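Teaching by demonstration is a way of giving a robot a new skill by doing the job with it. A person either moves the arm by hand (kinesthetic teaching) or steers it from a distance (teleoperation), and the robot records every motion.

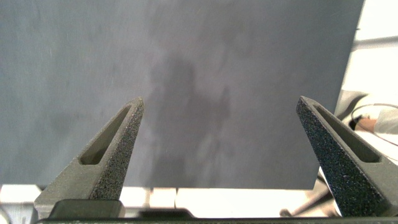
Each run is saved as one demonstration. Simple pick-ups can be learned from 166 runs, while fitting jobs may call for 2000. Nouhaila Naciri's gear lessons at Skirno became a favorite starter task, and it is easy to see why: gears are fun to handle and very picky about angle!

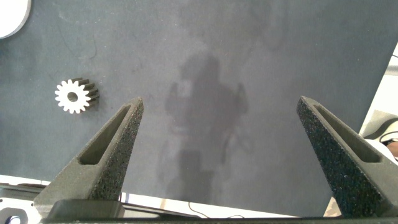
A spur gear resting beside the left gripper finger.

Variety matters as much as volume. Salvador Carrilho found that 300 runs by several operators taught the Marinho arm more than 1000 by a single expert, a lovely result for beginners.
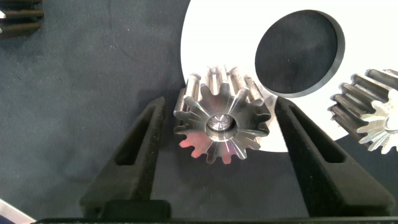 Grasping is where a human teacher really shines. People adjust their hold almost without thinking, and those small corrections end up in the recording. A spur gear held upright between two tapered fingertips, with a shaft end showing in its bore, is a grip that would take many lines of code to spell out.

See also: Teleoperation; Imitation learning; Banmont method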